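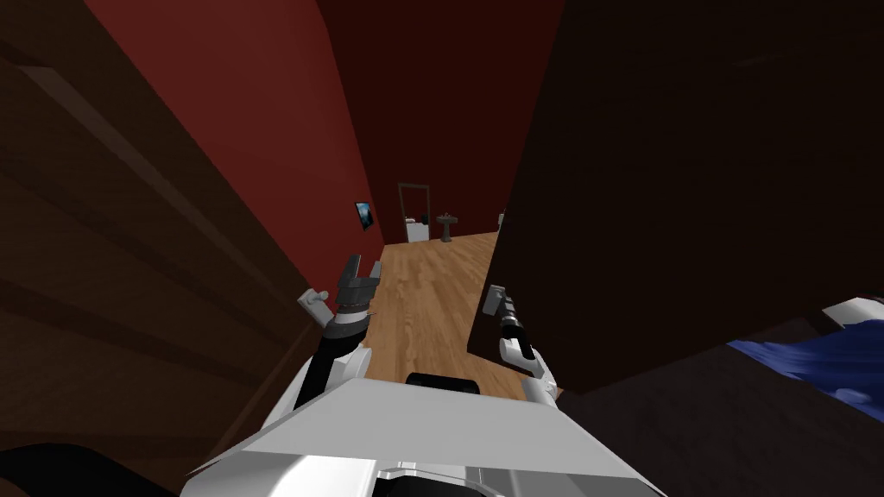 Skondby Boxing Club
Minutes of the spring members' meeting, April 29, 2018
Held in the gym, upstairs room

I'm taking these again because I was the one with a working pen, so apologies in advance for the length. We got going a bit after seven. Two apologies received, both from people on the night shift.

Minutes of last time
Read and agreed, with one fix. I had written that the junior class was moving to the small ring. It isn't, it's staying in the big one, and the seniors wait until the juniors are out. I've corrected the copy on the board.

The June show
This took up most of the evening, as you'd expect! We have the Hivel hall confirmed for our home show in June. The hall holds 214 seated with the ring in the middle, and that's with the side doors kept clear, so please stop promising your cousins we can squeeze in a few more. As of tonight we have sold 128 tickets. I think that's great for this early on, but the view from the back of the room was that we always sell fast to family and then it goes quiet, and I can't really argue with that.

Ringside tables came up. Last year they were too close to the blue corner and the cornermen were stepping over handbags all night. Agreed to pull the front row back and put the judges' seats in first, then fit everything else around them.

Matchmaking is going okay. Our heavyweight still has no opponent. Two clubs have said maybe and then gone silent (one of them twice). We'll keep asking until the middle of next month, and if nothing comes up he'll do an exhibition with one of our own, three short rounds, no decision. He was at the meeting and said he could live with that, though he didn't look thrilled.

There was a longish back and forth about ring walk music. I wrote down most of it and then crossed it out. Where we landed: everyone picks their own, juniors get theirs checked by a coach, and it fades when the boxer steps through the ropes, even if the good part hasn't come yet.

Medicals
Cards have to be up to date before your name goes on the bout list. A few are going to run out right before the show. The coaches will tell you if yours is one of them, but you can also just look at the card, it's printed on there. If you've been stopped or had a count in sparring lately, tell a coach. Same rule as ever, and I was asked to put it in writing again.
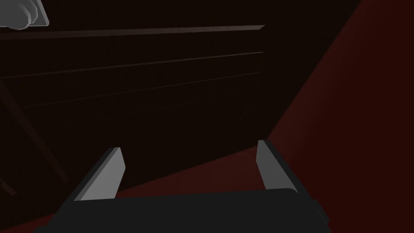
Gripper with its two fingers apart.

Sponsorship
Mirkolex has agreed to pay for the corner pads and the ring canvas, and in return their name goes on the canvas and the front of the program. Some of us wanted to know if that meant their name on the vests too. It doesn't. The vests stay plain red and plain blue. I said I'd write and thank them, and I will do that this week.

Booking classes
We've been trying Obi for class sign-ups since the winter. The evening women's class likes it a lot, and the Saturday crowd mostly ignore it and just turn up. After some grumbling we agreed to keep it going through the summer. If you book and can't come, please cancel your spot! Pad work is limited by how many coaches are on the floor, and it's annoying to turn someone away and then have a gap.

Equipment
The old heavy bag by the stairs has split along the seam again, and we voted to replace it this time instead of taping it. Headguards: the mediums are worn out, the larges are fine. A new set of mediums will be ordered once the ticket money is in. Also, wraps left on the radiator overnight are going in the trash from now on. I asked for that one myself and it passed without a single hand against.

Any other business
Somebody wants a skipping record board for the kids. Everyone liked it. I'm making the board.
Request for a later Thursday session put off until after the show.
Car sharing list for away shows is on the notice board, add your name if you have seats.

Next meeting is the week after the June show, same room. Bring your own mug.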